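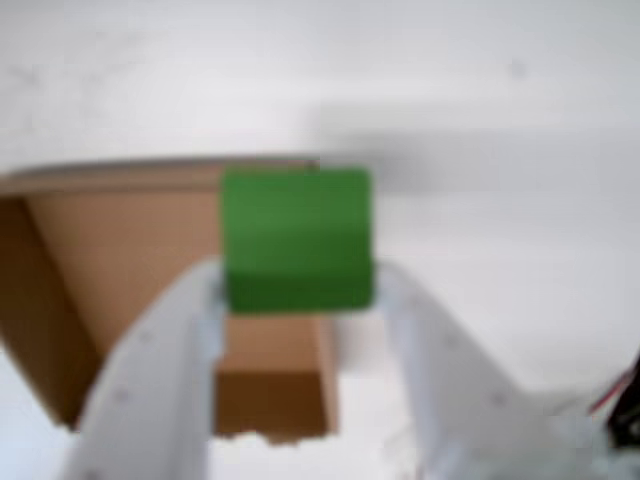 Dinudby is a method for training robot arms to pick up small objects and place them in open containers, using views from a camera mounted at the wrist. It was developed at the Usine laboratory in Brelalville by Mwanaisha Massawe and Vira Kravets, and was first described in a technical note dated January 12, 2024. The method belongs to the family of imitation learning techniques, in which a control policy is fitted to recordings of a person operating the arm.

Background

Earlier work at Usine relied on a fixed overhead camera. Policies trained this way could usually find an object on the table but often misjudged the last few centimetres of the approach, when the gripper blocked the overhead view. Massawe proposed dropping the overhead camera altogether and training on the wrist view alone. The fingers then stay in sight during the whole movement, and a held object appears in nearly the same part of the image from the moment it is grasped until it is let go.

The drawback is that the wrist camera loses sight of the container for part of each movement. Kravets dealt with this by giving the policy a short memory of past images, together with the recorded finger opening.

Method

Training data is collected by teleoperation. An operator guides the arm through one full pick and place, and the images, joint angles and finger opening are stored together as an episode. The original set contained 102 episodes, all using plain coloured blocks and open cardboard boxes. Box position was changed by hand between episodes, and the operators were asked not to follow a fixed pattern.

Each episode is divided into three phases: approach, carry and release. The boundaries are found automatically from the finger opening, with a small correction for cases in which the operator closed the fingers, missed the block and tried again. Missed grasps are kept in the training set. Kravets reported that removing them made the policy slower to recover from its own errors.

The release phase is weighted more heavily than the other two. In the unweighted version the arm tended to hover near the rim of the box without opening the fingers, a fault the group called stalling. The weighting was chosen by trial and has not been derived from any general rule.

Images are reduced in size and slightly blurred before training. The blurring was added by Pendo Sang, who found that policies trained on sharp images behaved poorly once the arm was moving quickly – motion blur at run time was enough to upset them.

Results

The main evaluation consisted of 60 trials with a single block and a single box. The policy was judged on whether the block ended up inside the box, with no credit for a grasp alone. It failed in 20 of the trials when trained without weighting. With the release phase weighted, stalling became rare, and most of the remaining failures came from blocks that struck the rim.

A second evaluation, carried out by Esperanza Barrios in June, used boxes with flaps left standing. Performance dropped noticeably. Barrios attributed this to shadows cast by the flaps, which the policy seemed to treat as part of the opening. Adding 33 episodes recorded under uneven light recovered part of the loss.

Limitations

Dinudby assumes that the container is at least partly visible when the arm begins to move. It has no means of searching for a box outside the starting view. It has been tested only with rigid objects narrower than the full finger opening, and the authors make no claim about soft or transparent items. The colour of the block also matters: brown blocks were dropped short of the box more often than green ones, apparently from confusion with the cardboard.

Jeptoo Biwott has questioned whether the phase weighting would be needed with a larger training set. No direct comparison has been published.

Related work

Stan, a later program from the same laboratory, uses the Dinudby phase boundaries but replaces the short memory with an estimate of the box position that is updated as the arm moves. The two share a recording format, and episodes collected for one can be used to train the other.

See also

Imitation learning
Teleoperation
Visual servoing
Parallel gripper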